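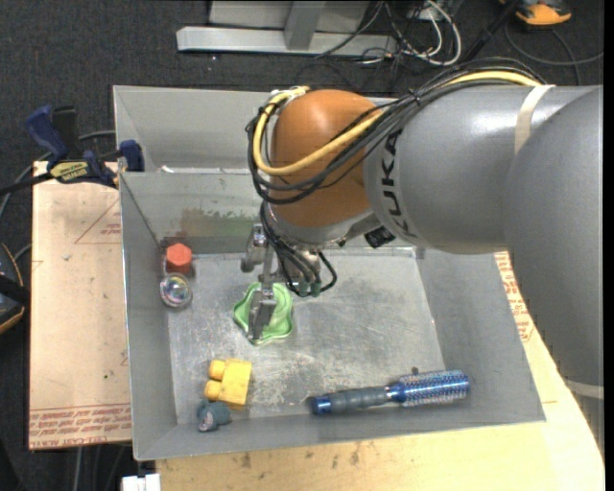 Packing Lunch for a Long Drive: Cooler, Containers, Order of Loading

Firdevs Ersoy
September 30, 2023

These notes cover cold lunches for two people on a multi-day road trip. They were revised after a drive of 1,029 miles in July, with lunch eaten at rest areas and the cooler restocked at motels.

The cooler

A 23-quart hard cooler holds lunch and drinks for two adults for one day. Mine is a Wotico with a drain plug and a flat lid. Soft bags are easier to carry but lose their chill faster in a parked car.

Chill the cooler the night before. Put a sacrificial bag of ice in it, close the lid, and leave it indoors. Discard that ice in the morning and load with fresh packs. A cooler that has been in a garage at 90°F will use up a good part of its ice just bringing its own walls down.

Keep a refrigerator thermometer inside, near the top. The reading should stay at or below 40°F. If perishable food has been above that for more than two hours, throw it out. The limit is one hour when the air temperature is over 90°F.

Ice

Block ice lasts longer than cubes. Water frozen in flat, square-sided bottles works as block ice and can be drunk on the second day. Leave an inch of headspace before freezing.

Gel packs go on top of the food as well as under it. Cold air sinks, and a layer on the bottom only will not hold the upper containers.

Do not drain meltwater while there is still ice in it, unless food is sitting in it.

Loading order

1. Frozen bottles, flat on the bottom.
2. Meat, cheese, and egg dishes in rigid containers with locking lids.
3. Cooked grains and pasta salads.
4. Cut vegetables and fruit.
5. Gel packs.
6. A folded dish towel to fill the air space under the lid.

Load in reverse order of use where the list allows it. Drinks go in a separate bag. A drinks cooler gets opened many times a day, and a food cooler should be opened once or twice.

Bread and fillings

Pack bread dry and assemble at the stop. For sandwiches that have to be made ahead, spread butter or cream cheese to the edges of both slices before adding anything wet. Tomato goes in its own container, sliced and blotted with a paper towel. Lettuce keeps its texture if it is washed, spun, and rolled in a dry towel inside a zip bag.

Rolls with a firm crust travel better than sliced loaves. Tortillas are better still and stack flat.

Dressings travel in small screw-top jars. Snap lids leak at altitude. Anyone crossing a mountain pass should open and reclose every jar at the bottom before the climb, then expect a small release of pressure at the top.

Containers

Square containers waste less space than round ones. Buy one size and one brand so that any lid fits any base. I use the Sotitz two-cup size. Label the lid with masking tape and a marker: contents and day. The tape comes off in warm water if it is removed within the week.

Glass stays home. It adds weight, and a cracked container in a cooler means discarding everything around it.

Hot drinks

Fill a vacuum flask with boiling water, cap it, and wait five minutes. Empty it and refill with boiling water straight from the kettle. Carry tea bags and instant coffee dry and brew in the cup. Tea left in a flask all morning turns bitter, and milk should never be stored in one. Use shelf-stable creamers, or keep a small jar of milk in the cooler.

The kit bag

Kept in the car permanently and restocked after each trip:

Small cutting board
Paring knife with a sheath
Two forks, two spoons
8 paper towels, folded
Salt and pepper in a divided shaker
Damp washcloth in a zip bag (replace daily)
Trash bags
Bottle opener

Cleaning up each evening

Empty the cooler completely. Wash with hot water and dish soap, including the gasket and the drain channel. Wipe down with one tablespoon of unscented bleach in a gallon of water, let it air dry, and prop the lid open overnight. For a lingering smell, leave an open dish of baking soda inside with the lid shut for a day after you get home.

Refreeze gel packs flat. Many motel freezer compartments do not get cold enough to freeze them solid by morning, so ask at the desk or buy a bag of ice before leaving.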